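Gray Walls, White Tops: Finishing Work at Ciswood

Hazel Fitzsimmons has been finishing walls and worktops for small kitchens long enough to have strong views on primer. She works mostly for Ciswood, a fit-out firm with a shop on the Lerkeck road, and she agreed to talk on a Saturday morning before the phone started. The subject was surfaces: how a mottled gray gets made, how it is kept clean, and what to do where it meets a plain white counter.

Her first point was about preparation. A mottled finish hides a lot of small faults in color, she said, but hides almost nothing in level. "If there's a ridge under it, the light will find the ridge. You can have all the cloud you like on top." She fills, sands to 120 grit, wipes down with a damp cloth and leaves the wall overnight. The primer is tinted to a mid-gray. A white primer, in her experience, shows through thin spots and makes the lighter patches look chalky.

The color itself goes on in two passes. The first is a flat coat. The second is thinned and worked with a wide brush and a sponge while it is still open, in areas no larger than an arm's reach. She keeps two pots going, one leaning toward blue and one with a small amount of red oxide in it. The difference between them is slight in the can and more obvious on a large wall. "People ask for gray and they think it's one thing. Put it next to white and it goes blue or it goes pink. You decide which, or you let it do both and keep it soft."

She prefers to let it do both.
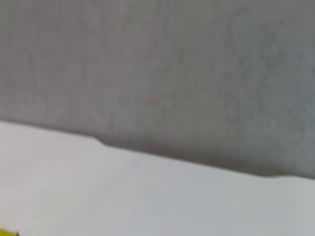
The white is a separate problem. A plain white top against a dark or mid-gray background shows every crumb and every ring from a cup, and it makes the joint at the back the most visible line in the room. Fitzsimmons measures that joint in at least three places before anything is fixed. Old walls are seldom straight. On one run of 249 cm last November the wall wandered by 10 mm between the middle and the right-hand end, and the top had to be scribed to follow it.

Her method for scribing is the usual one. The top is set in position, a pencil is held flat against a block, and the block is drawn along the wall so that the line on the top copies the wall's shape. Then the top comes off, gets cut just outside the line with a fine blade, and is planed or sanded back. She leaves a gap for sealant – 3 mm where the wall is sound, a little less where it is new board. Gaps wider than that sag as the bead cures.

On sealant color she was definite. "White bead on a gray wall reads as a stripe. Gray bead on a white top reads as a shadow, and there's usually a shadow there anyway. I use gray." The bead is tooled once, with a wetted plastic profile, and left for 36 hours before anyone wipes near it. The product sheet allows less. She has had customers clean the counter the same evening and drag the bead out of the corner, and the repair took longer than the original job.

Asked about marks that look like water stains, she said the complaint comes up on perhaps half of the darker jobs. Thinned color runs down before it levels, and on a gray ground the runs dry as wavy streaks. Some clients ask for them. Others call a week later to report a leak. She checks with a moisture meter either way, takes a reading at the skirting and another at shoulder height, and writes both on the job sheet. If the two readings agree, the streak is paint. If the lower one is much higher, she stops and looks for a pipe.

We moved on to stone-effect sheet, which Ciswood stocks in several grays under its Grenlow range. Fitzsimmons uses it for tables, shelves and the occasional splashback. Her complaint about early sheets was the repeat: the same vein turned up again a short distance along, and once a customer had noticed it there was no way to make them stop noticing. The current pattern has a longer repeat and lower contrast. She lays two sheets side by side on trestles before cutting and moves them until no obvious line jumps the joint or stops dead at it.

Edges get the most attention. A veined sheet with a plain gray edge strip looks like a lid, so she orders the matching strip, trims it with a block plane and breaks the corner with 240 paper. She does not mix batches. The batch number is on the back of the sheet, and she photographs it before the adhesive goes on.

For cleaning, her advice was short. Warm water and a drop of dish soap on a microfiber cloth will deal with nearly everything, followed by a dry cloth. No scouring powder, no vinegar on anything with a real mineral content, and no wax on laminate. Wax builds up in the pores of the texture and catches dust, and after a year the light areas go yellow. A painted wall behind a counter should have two coats of matte varnish up to the height of the kettle – after that it can be wiped like the top, only with less pressure.

"Gray is supposed to be the easy one," she said. "It hides dust pretty well. Flour shows, and so does dried soap. If you bake, you'll be wiping it every day, same as the white." 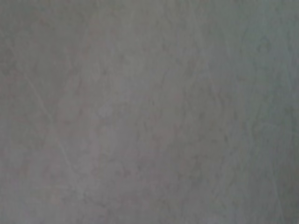 Baranauskienė disagreed on the varnish, and said so when the draft went around. Her view was that matte varnish over a sponged finish flattens the lighter patches and leaves shiny spots wherever it is rubbed, and that a washable paint for the second pass does the same job with one coat fewer. She also thought 36 hours was cautious for the sealant in a heated room, and would allow wiping the next evening.

Fitzsimmons read the comment and kept her figure. On the washable paint she was more open. She has tried it on one wall, found that it dried too fast to work with a sponge, and intends to try again with a retarder in the mix when the next gray job comes in.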